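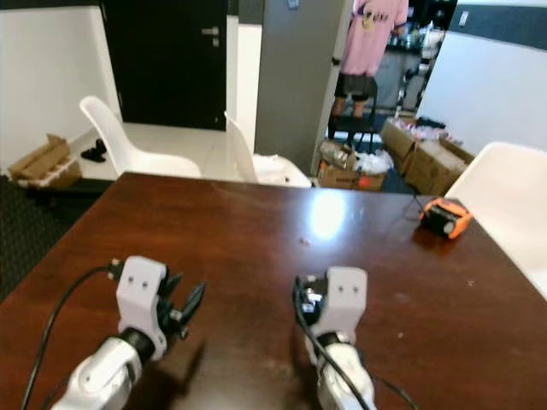 May 24, 2018

Notebook, two-arm bench work. Writing this up while I still remember which way round things were, and because Tumaini asked me to put down more than "went okay" this time (fair enough, my February pages are no help to anyone, me included).

Today was meant to be the first proper comparison of the two sets of finger pads, the Camacho ones that came with the grippers and the softer ones Higinio cut for us out of the Gruruvow sheet. Same arms, same grippers, same controller settings, only the pads different. Camacho pads on the left, Gruruvow on the right. I did think about swapping them halfway through and then decided I'd rather have one tidy set of numbers than two messy ones. Higinio, if you are reading this and shaking your head, I know, and the swap is on the list for next time.

Homing took longer than it should have. The left wrist came up 4 degrees out from where it was when we shut down, and I spent a good while blaming the controller before I found that I had loaded the Skeddale config, the old one, from before we moved the arm bases. Loaded the right one and everything lined up very nicely. I have now renamed the Skeddale file so that it sorts to the bottom of the folder – please leave it there!

Then fingers open and closed on each side with nothing in them, just to listen. The right one is a touch noisier when it closes. It has been like that as long as I've known it and I've grown rather fond of the sound, but I'm noting it again so that somebody can tell me if it gets worse.

I wanted something awkward for the test object, and cutlery is about as awkward as it gets: thin, slippery, heavier at one end than the other, and never quite flat anywhere you'd like to hold it. So a fork. Each try went the same way. I hand the fork to the gripper with the tines up, close at the low force setting, lift, hold for 29 seconds, then tip the wrist a little each way and see if the fork has turned in the fingers.
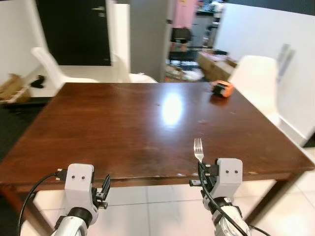
Tines up is the harder way to do it, I think, as the head wants to swing over the moment the pads let it. Tumaini would like us to try it tines down as well, which I'm sure would look much better on paper, and we will, but I want the hard case settled first.

Results so far, 7 tries a side:

Right gripper, Gruruvow pads: 2 slips, both early on, and both when I had handed the fork over a bit crooked, so I'm inclined to be kind about them. The rest held through the tipping.

Left gripper, Camacho pads: 4 slips. When it holds it holds very firmly, and when it goes it goes all at once, with no creeping first. I don't have a good explanation. Higinio's idea is that the harder pad only touches the handle along a thin line, and I like that idea, though I'd want to see it with some ink on the pads before I wrote it down as fact.

One thing I didn't expect to care about was the tabletop. It is a lovely shiny thing and it throws the overhead light straight back at the head camera, so there's a big white patch right where I would most like to put things down. With the fork held up in front of the wood it's fine. For the pick-from-table runs I think we'll have to do something, either lock the exposure or lay a cloth down. Mondurska has a dull gray mat that might do, if it hasn't gone off to the other bench again. I tried turning the exposure down by hand for a minute, and that helped the patch but made the black fingers very hard to tell from the dark wood, so that's not the whole answer either.

Cables: the loop at the left wrist is fine through the moves we did today, but I wouldn't turn that wrist much further without giving it more slack. Please check before running anything new.

For next time:
swap the pads, left to right, and repeat the whole set
ink on the pads
tines down, for Tumaini
a spoon, if anybody will lend me one
ask Mondurska about the mat

Raw logs are in the shared folder under today's date, with the two crooked handovers marked.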